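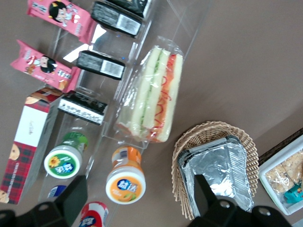
Session 4: Picking from a messy shelf

Hello again! These notes go with the fourth evening of the shop shelf project, and they're a bit longer than usual because I talked too fast last time and three of you emailed me to say so. Fair enough. If you missed session 3, read the notes on gripper limits before you touch anything tonight, please.

Where we've got to

So far every team has an arm that can go to a fixed point, close on a foam block and put it in a tray. Lovely. Foam blocks are kind, though. They don't crinkle, they don't squash and they're the same all the way round. From now on we're working with snacks, and snacks are awful (I mean this with affection, I've eaten most of our stock).

Our table this term has the clear acrylic rack with the black packets standing in its slots, the pink snack packs lying beside it, the tartan biscuit box, the bottles of 益达 and a cling-wrapped sandwich. Off to one side there's the wicker basket with the foil trays in it, and the white container with the crackers. I'll use those names all through the handout, so call them the same thing in your logs or I'll never work out what you tried.

What makes each one hard

I'd like you to think about this before you write a single line of code. Start with the rack. It's see-through, and the dividers and ledges throw back little white reflections that a wrist camera is only too happy to treat as an edge. Most of you will find your detector draws a box round a bit of glare at some point. When it does, save the picture! Don't just delete it and carry on, I want to see a few of these next time.

The black packets look easy, being neat rectangles all leaning the same way. The trouble is they're dark, and our fingers are black too, so once the gripper gets close the two start to run together. Try taking your position from further back and trusting it on the way in. A white barcode label is a good thing to aim for where there's one showing, but please don't write code that needs one.

The pink packs have crimped ends, and it's very tempting to grab a crimp. You can, but the pack will swing. Go for the middle with a gentle close and see what you think. They've got the same cartoon girl on them, by the way, so if you match on her face alone you'll have to decide which pack you meant. Team Brokow, I'm looking at you.

Then the bottles. Caps are nice to spot from above, one green, one orange, and they stand upright, so come straight down. Keep the fingers wide on approach. If you clip one bottle you'll knock its neighbour and then you've got a different problem from the one you planned for.

The sandwich is for the brave. It's soft, the film is shiny and creased, and squeezing it ends badly for the filling. Nobody has to attempt it, but there are bonus marks, and I'll bring wet wipes.

As for the foil trays, they sit in a stack, and from above a stack of foil looks like one very confusing thing. We'll leave them until session 6.

Tonight's exercise

1. Home the arm and check the stop button. Both partners check it, one after the other.

2. Take a wrist picture from the high position and label it by hand. Use our names. If something is only half in view, label the half you can see.

3. Pick one black packet and one pink pack as your targets. Write down the order before you start, and stick to it even if you change your mind halfway.

4. Run your pick at slow speed. The force limit for soft items is set to 262 on the Bitar controller, and please leave it there. That's the controller's own scale, so don't go hunting for the units, I did and it cost me an afternoon.

5. Do 20 tries for each target and log every one, including the silly ones. "Fingers closed on air" is a perfectly good log entry.

6. Swap seats with your partner and do it again with the rack turned a little. I won't say how much!

If your arm stops with a blinking light, it has usually hit its joint limit. Clear the fault, go home, start the try again and mark it as a stop. A stop isn't a fail, they go in different columns.

Logging

Drinivow has the shared folder set up, one subfolder per team. Your pictures go in there along with the log sheet. The upload cuts off at up to 3,000 files per team, and last year's lot reached that by saving every single camera tick, so save on grasp and on release and that's plenty. Name your files with the team name first. I know I keep going on about this.

Primo Amato is in the lab for the second hour and knows the Zotutura vision library far better than I do, so save your library questions for him. I can help with the arm, the gripper and where the tea is kept.

For next time

Write me 2 pages on your worst failure. I really do mean the worst one. Tell me what the arm saw, what your code decided and what you'd try instead, and put the picture in. A drawing by hand is fine if your camera shot came out as mush. I'm much more interested in this than in your success rate, and it makes up the bigger share of the mark.

Also have a read of the chapter on approach angles (it's short, there are diagrams) and come with one question about it. If you want extra bench time, put your name on the sheet by the door. Please tidy the cables when you go, and leave the crackers in their container, they're for session 5.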